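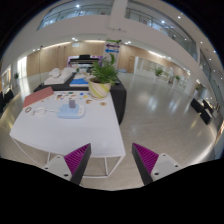

4.2 Equipment planning and the cost of the hand-held option

Figure 3. Hand-held gripper at a white table in a lobby, with a power strip, its coiled cable and small coloured pieces on the tabletop.

The case for hand-held grippers is usually made on price. A person carries the tool, no arm is bought, and the work can go wherever there is a table. We accept the first part of this. The quotes we gathered in June put a single Ekari hand-held unit at $1,502, against a Fujimoto bench arm that none of the three departments in the Stuton plan could have paid for out of one year's money. What we doubt is that the unit price tells a buyer much.

The Stuton plan budgeted for 15 units and very little else. Spare finger pads were entered at $300 for the full set, a figure carried over from an older proposal and never checked with the supplier. Storage, charging and the hours needed to sort recordings were left to "existing resources" – a phrase that appears in four of the seven plans we read and is costed in none of them. When we asked for staff hours, we were given 866 for the first year. No record showed how the number was reached, and we treat it as a guess.

Site choice raises a similar problem. Public areas such as the lobby in Figure 3 look free in a budget because no room is being rented. They have glossy floors, mixed lighting and furniture that belongs to other people's plans. A table surface there can hold a fair range of small objects, and that variety is often given as the reason for working outside the lab. It may well be a good reason. None of the plans, however, set aside money to test whether recordings from such places were worth more than recordings from a plain bench, and without that test the saving on rent can't be weighed against anything.

The Rarnance plan was the most careful of the set. It listed pads, mounting plates and screws as separate lines, allowed for two units to be out of service at any time, and delayed half of its order until the first half had been used. Even so, it assumed that a hand-held unit and a later arm would share the same fingers. Neither supplier would confirm this in writing. If the assumption fails, the fingers have to be bought twice, and the gap between the cheap route and the expensive one narrows a good deal.

We would therefore treat the hand-held option as a first payment of unknown share. Buyers who want to compare it fairly need a cost per usable hour of recording, worked out after a trial at the sites they mean to use. We found no plan that offered one.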